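Module 4 - Hygiène et rangement de la vaisselle
Polycopié de cours, établissement Nerholm
Enseignante responsable : Soudabeh Kiani

Le présent chapitre traite de l'égouttage vertical sur support métallique. Les assiettes plates y sont placées debout, chacune dans son intervalle. 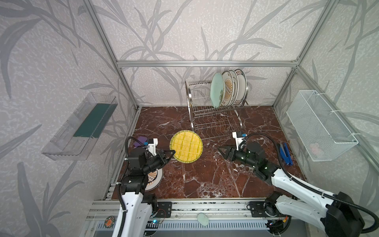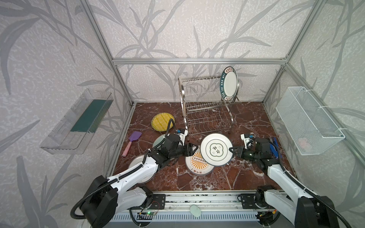 Fig. 2 - Égouttoir à deux niveaux en inox, assiettes à la verticale dans la première vue, une seule assiette à bord vert foncé dans la seconde.

4.1 Chargement
Les pièces de même diamètre sont regroupées. Un intervalle libre est conservé entre deux assiettes épaisses. Le niveau inférieur est réservé aux bols et aux couvercles.

4.2 Articles tressés
Les plateaux et dessous tressés ne passent pas à l'égouttoir. Ils sont essuyés, puis séchés à plat - jamais empilés humides.

4.3 Entretien du support
Lavage à l'eau à 50 °C, rinçage, essuyage des pieds. Fréquence : 2 fois par semaine.

Travail à rendre à Yaroslav Koval avant la séance pratique : plan de chargement d'un égouttoir, légendé, sur une page.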